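Print this page | E-mail to a friend

SETTING UP YOUR VOYLE COUNTERTOP DISHWASHER
Part 2: The first run

Okay, so the machine is out of the box and the hose is on the faucet. I've set up two of these now (mine and my neighbor Mabli's) and this is the order I'd go in.

1. Turn the water on slowly and look under the hose collar. A drip means the washer is sitting crooked. Take it off, seat it flat, try again.

2. Put the drain hose in the sink and clip it down. Please don't skip the clip! Mine jumped out and I mopped for an hour.

3. Fill the salt well if you have hard water. Ours in Allthorpe is awful, so I fill it right to the top. Wipe up any grains you spill.

CAUTION: Salt only in the salt well. Detergent in there will wreck the softener, and the warranty won't cover it.

4. Run it empty once on Quick. Mine took 43 minutes and smelled a bit like a new shower curtain, but that went away.

5. Now load it. Plates face the spray arm, cups go upside down on top, and anything light and plastic goes in the upper rack, wedged between two heavier things so it can't flip over and fill with water. 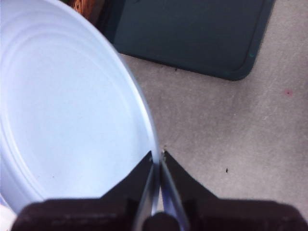
Big shallow pieces go in last, leaning toward the back, and then I give the spray arm a spin by hand. If it knocks against something, move that something.

NOTE: Check the bottom of your plastics for a dishwasher mark. If there isn't one, I wash it in the sink.

6. Half a tablet is plenty for a machine this small. A whole one left streaks on all my glasses.

7. Press Start and stay in the kitchen for the first ten minutes, just this once. If you see code E2, the faucet isn't open far enough.

When it's done, crack the door and let the steam out before you unload. Part 3 covers cleaning the filter.

COMMENTS

Ji-hoon Maeng: The clip tip saved my floor. Does the Wundex hose fit this one too?

Angharad Edwards: Ji-hoon, mine did, but I needed the adapter ring.

Alaric Ostrowski: Still getting E2 with the faucet wide open. Cleaned the little screen in the hose and now it runs fine.

Print this page | E-mail to a friend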